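Home | Features | Hardware | Software | Subscribe

Teaching by Hand

Holora does not start with the robot. Its data for household handling tasks comes from people carrying hand-held grippers, each fitted with a camera that looks past the fingers. The operator squeezes, the fingers close, and the video is stored with the path of the hand.

A session runs to 200 takes. Each take covers one task, from approach to release, and is discarded if the tracking drops out for longer than three seconds. In June the team kept 572 takes from a single room, or 81 percent of what it recorded for that set.

Room changes matter more than take counts. A policy trained in one place tends to learn the lighting and the walls along with the task, so Holora moves its operators between furnished spaces and keeps the object list fixed. Tarnix, which trains on the same format, asks for a new room before it asks for more hours.

Two-handed work is slower to collect. Both grippers must be placed in a shared coordinate system, and a small timing error between them can ruin a handover.

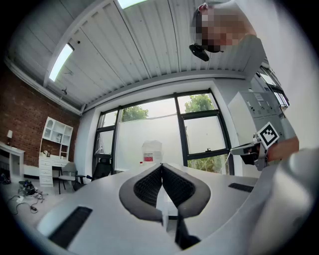 Drift is checked after every session by returning each tool to a fixed dock and comparing its start and end positions.

Related
Ugwu opens its grasping data
Inside the Nident test floor
When to throw out a take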